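Kastville Makers Market site: progress report, January

Hi Solange, and hello to everyone else at Hendell who reads these. I promised a proper update once the first stretch of the grant was spent, so grab a coffee, this one runs a bit long.

The short version is that the shop pages are a lot quicker than they were, the search work is halfway done, and I need a decision from you on the hosting before we go any further.

Speed first, as that's what most of the money went on. When we started, the site had 1,087 product pages and nearly every one of them loaded the full-size photos the sellers had uploaded straight off their phones. Some of those files were enormous! Hongjun Xiao wrote a script that makes smaller copies when a seller uploads something new, then ran it backward through the old listings over a couple of nights. He also pulled out two slideshow plugins that were still loading on every page even though the slideshows went away ages ago. The home page feels snappy on my old phone now, and that phone is my toughest critic.

We also moved the fonts onto our own server and stopped loading the chat widget until somebody clicks on it. I wanted to drop the widget altogether, but Xiaoqing Qin talked me out of it - the sellers who use it really do like it, and it does no harm sitting there asleep.

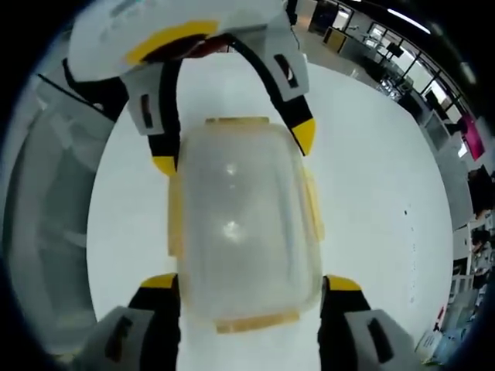 Photo: Yuzhen Duan

Search is where I've been spending my own time. I went through the crawl report line by line and found 209 pages with the same title, which was just "Shop". No wonder they were all fighting each other! I've rewritten the titles for the housewares and garden sections, and Yuzhen is doing crafts and clothing. We're keeping them plain: what the thing is, who makes it, and the town. Descriptions will come after that, and I'd like the sellers to write their own where they're willing.

The broken links were worse than I told you in the fall. I said there were a few dozen and I was wrong, sorry. The full list came to 271, mostly old seller profiles and a whole batch of recipe posts from the previous blog. All the profile ones now redirect properly. The recipes are still sitting there giving errors while Guangming Shi digs through the backup to see what can be brought back. If he can't find them I'll point those links at the main food page and we'll move on.

Two things have slipped. The new checkout isn't live, and it won't be until the tax settings are sorted out (they work fine for in-state orders and go sideways for everything else). And the seller training session got pushed back when half the people who signed up had a craft fair to get to. I've asked them for a better time and will book it as soon as I hear.

Now the hosting. We're on the Flodari starter plan and we bump into its limits every time the newsletter goes out. We can step up to their next plan, or move over to Qian, where Hongjun has a test copy running already. I lean toward Qian - the backups are simpler and he's happy to look after it. Moving would eat up the rest of the contingency money, though, so it's really your call. Could you let me know before the spring newsletter?

Next up for me are the rest of the titles, the image descriptions, and a stern talk with the tax settings. Call me any time after 10 in the morning if you want to go through any of this.

Recent updates
- Fall progress report: what we found in the crawl
- How to size your product photos
- Seller sign-up is open again
- Notes from the checkout test

We use cookies to remember your cart and count visits. Accept | Settings

© Kastville Makers Market | Contact us | Back to top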